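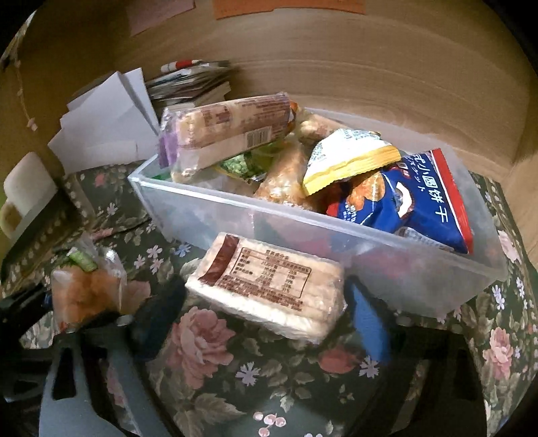
Pantry & Breakroom Supplies -- Curnis Household Goods

# Sevis Open Snack Box, Frosted

The Sevis is a rectangular storage box in clear frosted plastic. It has thin walls and no dividers. We sell it for snacks, since that is what most people buy it for, but it is a plain box and will hold anything that fits.

Filled with packaged snacks, the box takes a mixed load without much planning. Rolls of rice crackers, small green snack bags, a big blue bag of small round biscuits (小圓餅干) and a few loose packets can all go in together, and the taller bags can stand up past the rim. The snacks, the flowered cloth and the papers are not part of the order.

## What you get

- One Sevis box, frosted
- One sheet of blank stick-on labels, 18 to a sheet
- One care card

The lid is sold separately. See "Lid and add-ons" below.

## Material and finish

The walls are translucent. You can tell a blue bag from a green one through the side, but you won't be able to read small print. If you need to see dates or ingredients without lifting things out, the clear version of the Quinlan bin is a better choice.

The frosting is on the outside. The inside is smooth, so crumbs and sugar wipe off with a damp cloth. Tape can leave marks on the frosted side if it stays on for a long time. The labels we include peel off clean, and a little warm water takes care of any that don't.

## How to load it

Put the heavy and square packs in first, along the bottom. Sealed packs of stacked crackers do well there and give the bags something to lean on. Next come the large bags, upright against one of the short walls, with the front of the bag facing out. Rolls can lie across the top, corner to corner. Small packets go wherever there is a gap.

Leave the puffed and fluffy things for last or keep them beside the box. They crush easily under a roll of crackers. Soft bags tied at the top hold their shape better if nothing is resting on them.

You can load the box above the rim if it is going to stay on a table or an open shelf. For stacking, or for use with the lid, keep everything below the rim. A bag that sticks up even a little will keep the lid from seating.

Open packs should be clipped or moved to something airtight. The Sevis is not airtight, with or without the lid, and crackers will go soft in it once the wrapper is open.

## Where it works

**Kitchen table or counter.** The box has flat feet molded into the bottom corners. They don't scratch, and on a tablecloth they grip well enough that the box won't slide when you reach in for something. Lift it to move it. Dragging will pull the cloth along.

**Pantry shelf.** Place it short side out on a deep shelf. The rim is turned over slightly and can be used as a handle for pulling it forward.

**Office breakroom.** Offices usually order two at a time, one for sweet and one for salty. Iqra Bajwa in our order department can put together multi-box orders and will split a shipment between two addresses if you ask before it goes out.

**Desk or study.** It holds envelopes and letters as well as it holds crackers. Standard letter paper has to stand on its long edge.

We don't suggest it for the refrigerator. The plastic gets stiff in the cold, and the corners are the first place to crack.

## Cleaning

Wash by hand with dish soap and a soft sponge. Dry it before putting food back in -- water sits in the bottom corners. Do not use scouring pads on the outside, as they leave shiny spots in the frosting. Do not put it in the dishwasher or the microwave.

For grease from chips or fried peas, let warm soapy water stand in the box for 20 minutes and then wipe.

## Lid and add-ons

- **Sevis lid.** Frosted, drops on, does not snap. Boxes with lids can be stacked two high when full.
- **Lirkel divider.** One upright panel that bends slightly to wedge between the long walls. Useful for keeping small packets from sinking under the big bags.
- **Extra labels.** Same labels as the ones in the package.

The older Lirkel divider with the slotted edge does not fit this box. If you have one from before September, it belongs to the previous model.

## Ordering and returns

The Sevis ships flat on its base in a cardboard sleeve. Check the corners when you open it. If one is cracked, write to us with your order number and we will send another. You don't have to return the broken one.

Unused boxes can be returned within 20 days. Boxes that have had food in them can't be taken back, even if the food was wrapped.

For orders of 400 or more, contact Karlijn Lambrechts for a delivery schedule. Orders of that size come straight from the warehouse and are packed nested, with paper between the boxes. Labels arrive in a separate carton.

## Questions we get

**Is it food safe?** Yes, for wrapped and unwrapped dry food. We would still use a liner for anything sticky.

**Does it come in other colors?** No. The Quinlan comes in gray and white.

**Will it yellow?** It can if it sits in direct sun on a windowsill. On a shelf or a table away from the window it should stay the way it came.

**Can I write on it?** Use the labels. Marker soaks into the frosting and doesn't come out.

Page updated 3/8/22 by Adom Lamptey. Lid information checked by Augustina Laryea.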